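4.2 Waiting times and the decision to board

The second part of the study looked at how passengers behaved at the stop itself. The Drernville shuttle ran on a fixed loop of 7 km between the railway station and the hospital, with a steward on board throughout the trial. Passengers could book through the Prelari app or simply turn up. We had expected most people to book, as they had done in the earlier trial at Collotau, but walk-up passengers made up the larger share in every month except May.

Of the 2000 households sent a questionnaire, 353 returned one that could be used. The form asked how long the respondent had waited on their last trip, whether they had thought of giving up, and what they would have done instead. Answers to the last question were coded separately by Koller and Owen, and differences were settled by discussion. Respondents who had never used the shuttle skipped to section C of the form.

Waiting time mattered less than we had assumed. People who had waited longer than the timetable promised were only slightly more likely to say they would not ride again. What they complained of was the lack of information: the display at the hospital stop showed the next departure but gave no sign of whether the vehicle was moving.

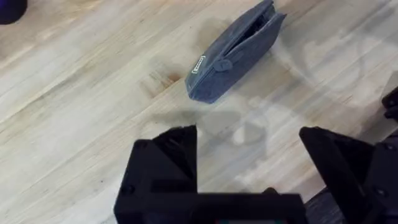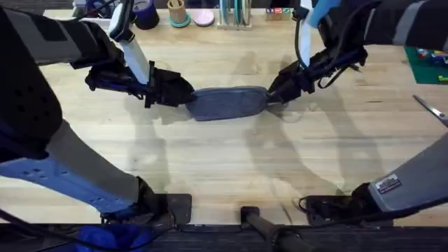
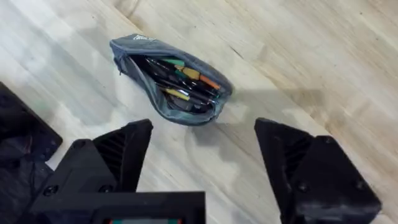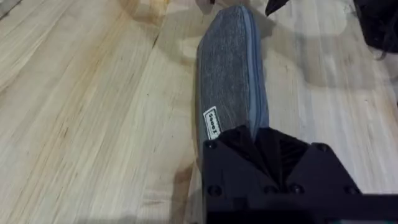

Figure 3. Tabletop views; grey fabric items on a pale wooden surface.

A second complaint concerned the doors. The vehicle, supplied by Sosa, would not leave until both doors had reported closed, and a bag strap or a coat hem was enough to hold it at the kerb. Regular passengers learned to stand well back. Newer ones often took the delay to mean that the vehicle had broken down, and several got off again – in two cases just before it left.

Older respondents were more willing to wait than younger ones, which agrees with the interviews reported in section 4.1. It may say little about their trust in automated vehicles. Many of them were travelling to hospital appointments and had allowed plenty of time, and the ordinary bus does not stop near the outpatient entrance. We did not ask for the purpose of each trip on the form, and this should be put right in any later survey.

The presence of the steward also makes the answers harder to read. Passengers asked the steward the questions they would otherwise have had to put to the display or the app, and some wrote that they would not have boarded without one. How far these findings would hold for a service with no staff on board is taken up in section 5.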